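Collecting suturing examples for a learning model: progress report, 5/11/25

Where we are: the model needs examples of people driving the two arms through a stitch, start to finish, and we didn't have any of our own. The public sets we looked at were on flat foam pads and the model trained on those fell apart on anything with folds. So we record our own. Goal is 600 clean stitches by the end of term, split into steps (grab needle, drive, pull through, loop, tie, cut). Every step gets its own label and a pass or fail.
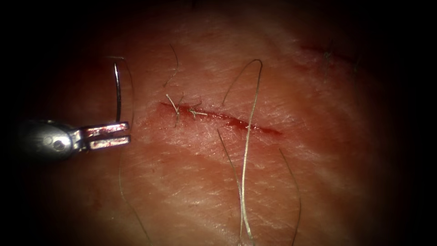 Masaru Yoshida

My part is the recording side and most of the labels. Lindalva Assunção drives the arms, Ronaldo Marinho wrote the sync script, Lucimara Rangel checks my labels after me. We use Okafor for storage and a small tool I wrote called Stosberg for cutting recordings into steps. It crashes if the file name has a space in it. Known, will fix.

One recording = one stitch. First plan was one recording per wound but a mistake late on meant throwing out good stitches too. A wound that already has a stitch in it is fine as a starting point, we want those, the model has to learn to carry on from someone elses work. Just note it in the start field.

Problems so far
- clocks. Arm log and video drifted apart by 8 frames on the long runs. Ronaldo's script now resyncs at every step change
- drivers get better. Early stitches are slow and wobbly, later ones are quick, so the set is lopsided. Lindalva was told to slow down which made it worse
- thread. See next bit

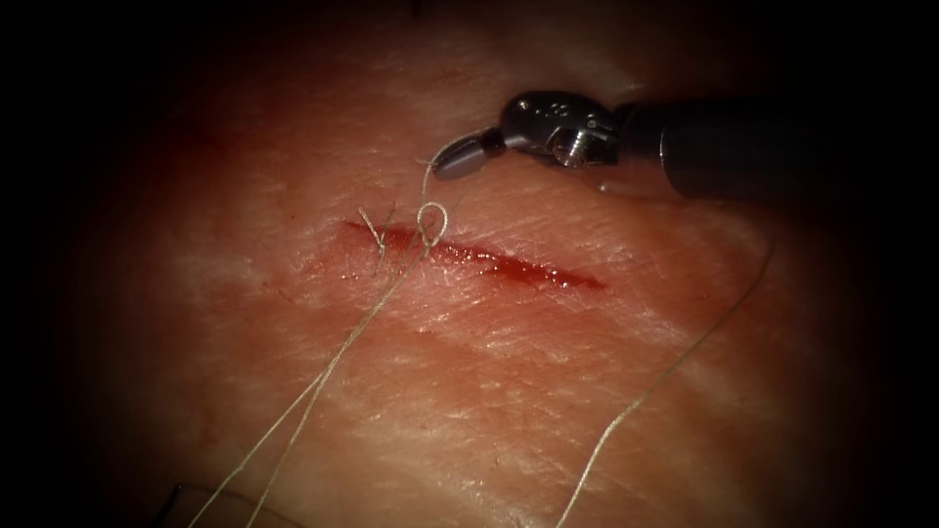
Thread is the hard part to label. The arms report their own joint angles so we always know where the jaws are, but nothing reports the thread, it all has to come from the video. And when does a loop count as a loop? Lucimara and I disagreed on 12 recordings in the first batch, nearly all on this. The rule now: if you can see wound or skin through an open center, like the upright oval standing over the top edge of the cut, label it loop. Two strands lying so close they look like one line, as they do just below it, still get labeled as two if they split anywhere in view. Loose thread elsewhere on the skin gets "slack" and no step label. Agreement went up after that, I still have to redo the first batch with the new rule.

Needle labels are easier. Held by left, held by right, both, none. Near misses at a handover go in as "none" unless jaws are closed on it, we check against the grip signal.

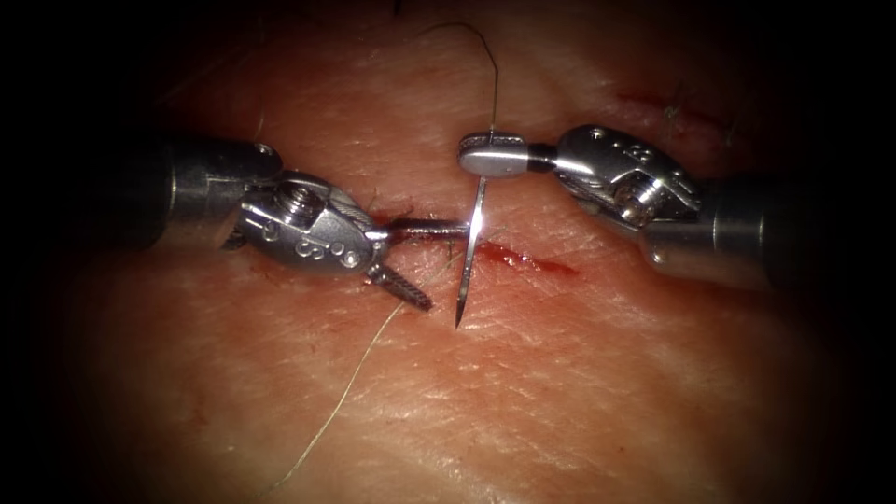 Fig. 3. Needle in left jaws, suture held by right jaws.

Failures: we keep them. Sebastião Mendonça (our advisor) wants dropped needles and torn thread in the set with a fail tag, so the model sees what going wrong looks like. I was for deleting them. We kept 5 kinds of fail tag, the list is in the Sakport folder with teh label guide.

Still to do: relabel batch one, second driver trained up, train a first small model just on the loop step and see if it does anything. File name bug.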